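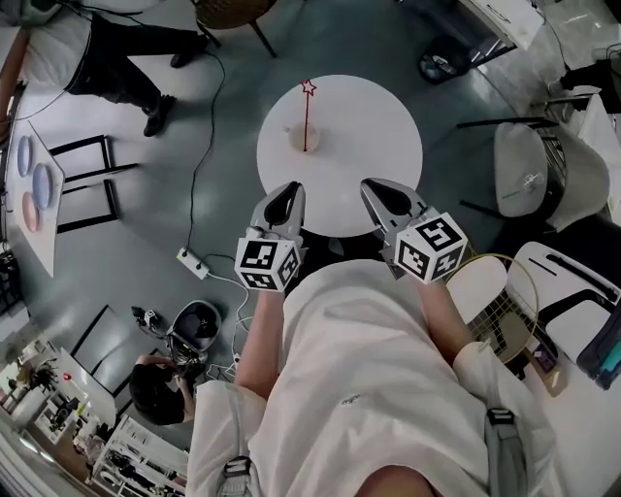 Figure 2. Collection session, cup task. Operator with left and right hand-held grippers at the round table; cup on the left-centre part of the tabletop, marker cubes on both grippers.

3.2 Data collection by the student team

All demonstrations were recorded by members of the course project group, not by lab staff. Before this the students had done one practice block in March, on a different task, and most of that data was thrown out (wrong clock offset between the head view and the gripper logs). What we describe below is the second round only.

Setup is as in Figure 2. Operator stands at the near edge of the table, one gripper per hand, a printed cube on each for pose tracking. Head view looks down over the forearms. Table surface kept clear apart from the task object — in the Vilham block this was the cream cup with the small handle. Start pose of the cup was changed between episodes by a second student, handle direction too. No fixed template on the table, we wanted the spread.

Each operator did blocks of 10 episodes, then swapped out. Longer blocks were tried and dropped. Arms get tired, the grippers begin to sag and the cubes tilt out of view, and after that the tracker is mostly guessing. Short blocks gave cleaner tracks but more time lost on strapping in and re-calibrating.

In total 394 episodes were kept for the cup task. An episode was discarded if either cube was lost for more than 2 seconds, if the cup left the table, or if the operator spoke to somebody and turned the head away. The last rule was added late, by Kiprono Langat, who did the first pass of labeling and found that head turns were breaking the alignment step in Brumwood (our logging tool). Rule was then applied backwards to the earlier blocks aswell.

3.3 Background and shared space

The room was shared with the other project groups during recording. We did not mask the background. Other tables, cables on the floor, people sitting or standing nearby — all of it stays in the head view and goes to the policy as is. The Massawe group ran the same task with cropped input and we compare against their numbers in Section 5.

One open problem is clutter close to the table. Chairs and bags move from day to day, so episodes from one block look alike and episodes from diffrent blocks do not. We split train and test by block for this reason, never by episode. An early split by episode gave much better scores, which we do not report.

Training used 4000 steps per run on the Grular baseline with default settings. No tuning was done on the test blocks. Students picked the final checkpoint by validation loss; a fixed last checkpoint was also evaluated, see the appendix for both.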